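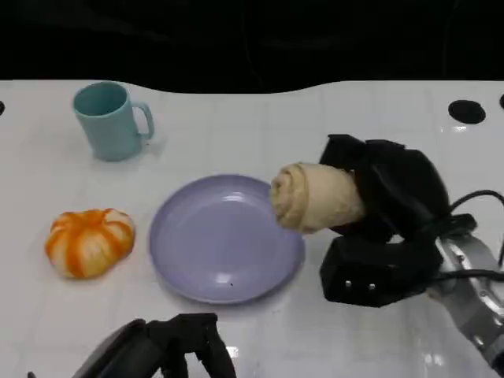 Teal mug, lavender plate and toy pumpkin on the white tabletop.

Removing reflections and marks from a glossy white table

Posted by Liv Løken, 29th September

Our center uses a glossy white table with a grid of seams for children's pretend meals. Crumbs and dull streaks remain in the seams after wiping. Please advise on a suitable cleaning method. The plates and mugs are plastic and are washed separately.

Arvid Nordin

Remove all items from the table before cleaning. Mix 2 teaspoons of mild dish soap into 400 ml of warm water. Work along each seam with a soft toothbrush, wipe with a damp cloth, and dry immediately with a microfiber towel. Streaks are generally soap residue, and a second wipe with plain water is recommended. Scouring powder should not be used on a glossy surface.

Flarnanlow

We use a tablecloth.

Magnusson

I agree with the toothbrush. Please replace it monthly.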